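Etham Desk Arm Kit, User Guide
Section 4: Setting up a brush and ink task

Read Section 3 (Homing and limits) before you start. Both arms must be homed and the grippers must be open. The work takes 10 minutes the first time.

4.1 Prepare the table

1. Put the felt mat on the table in front of the kit. A mat with a printed grid is good, because you can use the grid lines to check the position later.
2. Put the brush rack behind the mat, in the center. Hang only the brushes you will use in the task.
3. Lay the paper on the mat on the side near the arms. Smooth it with your hand.
4. Put the ink dish on the right side, where the right gripper can reach it. Fill it to a depth of 2 mm.

Caution: Do not fill the dish to the rim. Ink that enters the finger joints is not covered by the warranty.

4.2 Teach the dip position

5. On the controller, open Tasks, then Brush, then Teach.
6. Give the brush to the right gripper by its upper end. Keep your fingers away from the joints and press Close. The grip force must be set to 16.
7. Guide the arm by hand until the bristles are inside the dish and the handle leans at an angle. Press Save Point.

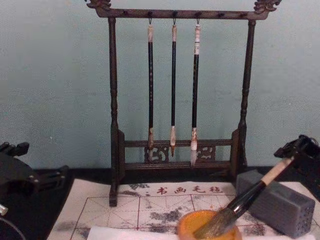 8. Lift the arm straight up until the bristles are clear of the dish, and press Save Point again. The controller names this point "Dip Exit".
9. Park the left gripper over the open table on its own side. It must not stand between the right arm and the paper.

Note: If you change to a thicker or longer brush, teach both points again. The controller does not measure the brush.

4.3 Test run

10. Press Run Slow and keep one hand near the stop button.
11. If the brush touches the side of the dish, the message E-345 is shown. Move the dish, not the arm, and repeat from step 7.
12. After the test, open the gripper, rinse the brush in cold water and wipe the fingers with a soft cloth. Do not use alcohol on the finger pads.

Spare finger pads can be ordered from Gremoveck. Text of this section: Zoia Shevchuk. Revised in September.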